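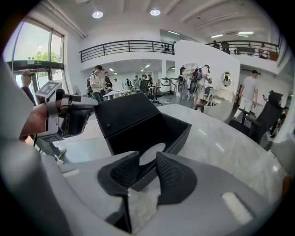

Paper weight for small botanical prints

I reprinted the fern series in July and changed the paper, so these are my notes on what differed. The plates are the same ones Ivana Sosa cut for me. Only the stock and the ink film changed.

The old stock was a smooth sheet from Varnum. It takes fine line well, but it curls toward the inked side when the room is dry, and a curled print will not sit flat under a mat. The new one is a cotton sheet, Clornell, soft sized, with a slight tooth. I cut 435 pieces from the first order and lost a few to a dull blade.

Dampening took longer to settle than I expected. The Varnum sheet needed a quick sponge on the back. Clornell has to be stacked between wet blotters overnight under a board, then brushed lightly to raise the surface. If the stack is too wet, the ink sits in small beads along the stems. If it is too dry, the midrib drops out of the larger fronds, and no amount of pressure brings it back.

Hubert Thaler suggested thinning the black with burnt plate oil. I tried that at two strengths. The weaker mix printed cleanly but dried to a flat gray that did not suit the denser plates. I went back to stiff ink and warmed the plate for longer.

Press settings: two felts in place of three, and a quarter turn less on each side. The plate mark is shallower now. Thu Hứa prefers the deep one, and I can see why on the maidenhair, where the bevel works as a border. On the smaller plates I think it crowds the drawing.

Drying under weight took 4 days. After that the sheets stayed flat in the drawer, including the ones I left on top without a board.

Cost per print went up. An edition of 500 would be hard to justify at this size, so the ferns will stay short. The mosses are going on the remaining Varnum, which suits them, as they are nearly all fine line and have no large dark areas to pull the sheet.

Next plate is the hart's tongue. Lautaro Jara has lent me a pressed specimen with the spores still on the back of the leaf.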